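In praise of the cleared table

I grew up in a house where the kitchen table was never clear. Bills, seed packets, half a jigsaw, Mum's sewing – you ate with your elbows in. So it's a bit rich that I've turned into the sort of person who'll argue (loudly, at other people's barbecues) that every home needs one flat surface with next to nothing on it.

My mate Siwan Maddocks reckons this is snobbery. She says clutter is just evidence of a life, and that I've read too many magazines. Fair enough! But I spent 820 dollars on shelving last February and it didn't calm me down one bit. Shelves fill up. Give me 20 shelves and I'll give you 20 shelves of rubbish, neatly labelled. What helped was shoving everything off the table and leaving just a tray.
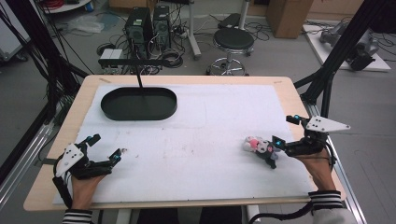

A black oval tray on a well-scuffed white board.

I love a scuff, by the way. A surface with marks on it is one you're allowed to use, and my favourite colour for a table is whatever it's gone after ten years of cups and glue. The showroom stuff makes me nervous – I'd be wiping it all arvo.

And a tray is a brilliant little boundary. Keys, glasses, the mail you're avoiding: if it fits in there, it can stay, and if it doesn't, it has to go and live somewhere else.

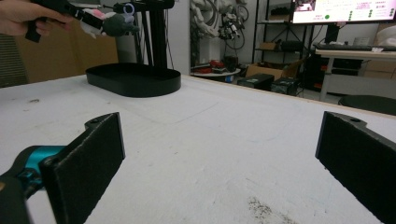 But what about the kids?

Yes, yes, I know. Sebastián Sepúlveda next door has three of them and laughed so hard at this theory he had to put his tea down. His compromise is one clear table after eight at night, and I think that counts.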